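4.2 How corrections reached print

The 300 corrections in the sample were coded by the kind of error they dealt with. Wrong names and job titles made up the largest group, with 165 items. Wrong dates and places came next, with 55. The rest covered misquoted speech, wrong sums of money, mixed-up captions and a small number of cases where the paper withdrew a whole claim. Both titles, the Ornier and the Kakness Stadex, followed this order, although the Stadex printed far fewer corrections of quoted speech.

The route from complaint to printed correction was longer than the written rules suggest. Under the rules at both papers, a complaint goes to the duty editor, who checks it against the reporter's notes and decides the same day. In the logs we were given, the duty editor was often the third or fourth person to see the complaint. Readers tended to phone the reporter first. If the reporter agreed that the item was wrong, the online text was sometimes changed at once and the print desk was told later, or was not told.
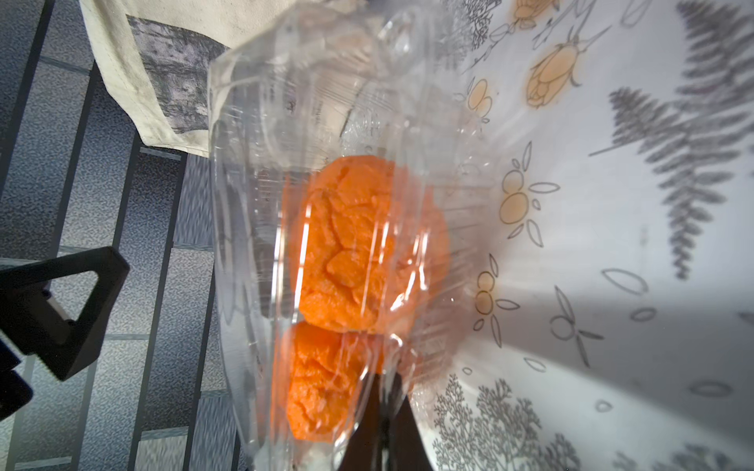 This gap matters for the count. An error fixed online without a log entry does not appear in our sample unless the print edition also carried a note. We compared archived versions of a subset of articles and found silent changes in both titles, mostly in spellings and in the ranks of police and fire officers. We did not add these to the main sample, as the archive does not capture every version of a page and the two titles were not archived equally often.

Placement was the second point of interest. The Ornier moved its corrections from the letters page to page two in September, after the change of layout discussed in section 3. The Stadex has no fixed place for them. A correction to a court report might run beside that day's court reports, or at the foot of the sports results if space was short. Staff at the Stadex saw this as a practical matter. Several said that a correction should go where the first item went, and that this was the aim when the page allowed it.

Wording was short in nearly all cases. Most notes gave the correct fact and left out the error itself. Apologies were reserved for items that named a private person, and the decision to apologize was usually passed up to the editor in chief.

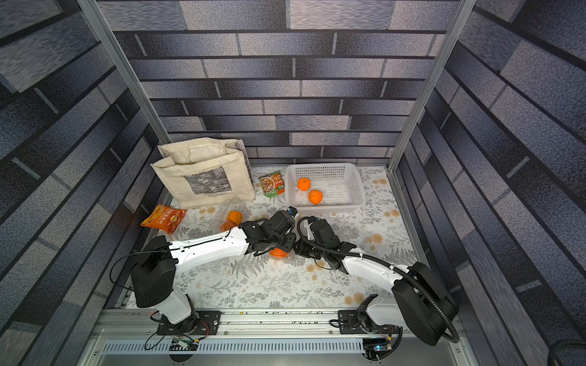
Magdalini Kontogiannis put it differently in her interview: "If you leave out what we got wrong, the reader who missed the first piece has no idea what the note is for. I used to write the mistake in and the desk would cut it again. They said we were printing it twice." The same objection came up at the Ornier, where the style guide now asks for the error to be repeated only if the correction makes no sense without it.

Silvia Hrubý described a different limit. Long features, which at her paper run to 500 words or more, are planned a week ahead, and an error found late is often handled by a follow-up article. These follow-ups are not labeled as corrections. We counted them separately, under the heading "repair by later coverage," and they are left out of Table 3.

Figure 4. Cream tote bag on a mat with a leaf and flower print.
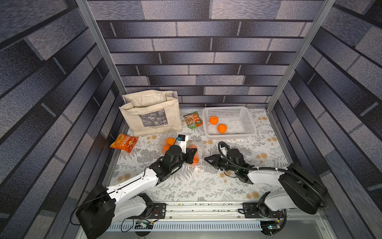

The same practice is reported in Trnka's earlier study of weekly papers, but there the follow-up usually carried a line pointing back to the first article. No such line was found in the follow-ups we read. The two coders disagreed on several of these items, and the cases were settled by discussion before the final coding was closed.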